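Mivuta Wrist Camera Kit for Surgical Robot Instruments: Review

By Siv Kvam
Posted 7/30/25

Mivuta makes a small camera that mounts close to the wrist of a surgical robot instrument, so it rides along with the tool and looks at the jaws from a short distance. The kit is sold for training and research benches only. We bought one in March and have been using it for suturing work at our bench in Sendville, next to the Shehata camera we already had. The Shehata sits on a fixed stand and looks down at the whole work area.

The kit comes with the camera, two clamp collars, a cable, a power supply and a printed guide. The collars come in two sizes, and you need a small hex key that is not included. Fitting the camera took me 60 minutes the first time. Most of that went into routing the cable so that it would not pull when the wrist rolled. I can do it in much less now.

For the test I used interrupted sutures with black thread on a straight incision. It is the task most of our trainees start with, and it asks a lot of a camera. The thread is thin, the metal is shiny and the tissue surface is wet.

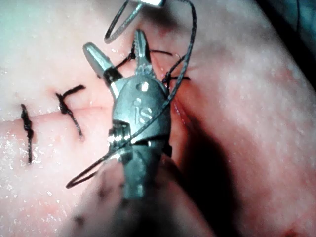 Open jaws over the incision, with two knots tied to the left. Wrist camera.

Detail up close is the main reason to buy this kit. The grooves in the pulleys can be made out, and so can the short tails on the knots. On the Shehata view I can tell that a knot is there, but I often can't tell which way the tail is lying. For anyone grading knots or writing software to find thread, that makes a large difference.

Glare is handled fairly well. Polished metal still blows out to white in places, and the wet surface gives a lot of small bright dots. Turning the light down one step helped with the dots but made the deeper red areas hard to read, so I went back to the default. There is an automatic exposure setting. I left it off after the first day, as it kept shifting whenever a jaw came near the lens.

The focus is fixed. Anything very close to the lens goes soft, and that includes whatever part of the arm or tool happens to be nearest. The middle distance, where the jaws meet the tissue, is sharp. You can move the camera along the collar to change this, but you have to take the instrument out to do it.

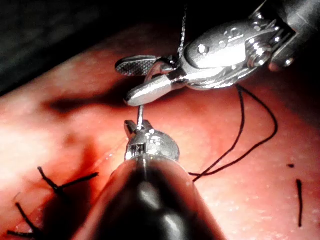

Both instruments at the needle. The upper tool has one crosshatched jaw and one smooth one.

Needle handling was where I expected trouble, and the results were mixed. With the needle between the two tools, the view of both tips is very good. Depth is harder. It is a single camera, so you judge the gap between jaw and needle from shadows and from experience. Two of our trainees closed on air several times before they got used to it. I would not use this as the only view for a beginner.

The other limit is the width of the picture. A long loop of thread can run out at the top and come back in at the side, and you lose track of which strand you are about to pull. Keeping the Shehata view open on a second screen solved it for us. If your bench has only one screen, think about that before ordering.

Delay was not a problem at the speeds we work at. The cable is. It is stiff and it comes out of the housing at a bad angle, and after 5 full wrist rolls in the same direction it had worked its way under the collar. I now fix it with a Dretitwood clip, a cheap part we already had in a drawer. Mivuta should put something similar in the box.

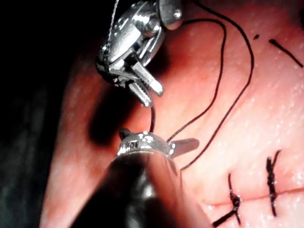
I also used the recordings to compare how our two operators manage thread tension, a job the Shehata was never much good for. The wrist view is better suited to it. Where the short piece of thread between the upper jaws and the lower tool looks taut, you can pick it out from the loose arcs higher up without zooming in. I stepped through 384 frames marking slack and tension by hand and had to skip very few of them. The ones I skipped were mostly cases where the shaft was in front of the thread.

The recording software is basic but it works. Files are named by time only, so you will want to rename them the same day. It stopped once when a folder reached 1000 clips, and splitting the folder fixed it.

I would buy the kit again for close work on knots and thread, provided there is already an overhead camera on the bench. As a first and only camera I would pass on it. We have ordered a second set of collars for the other arm, and I will add a note on that when they have been fitted.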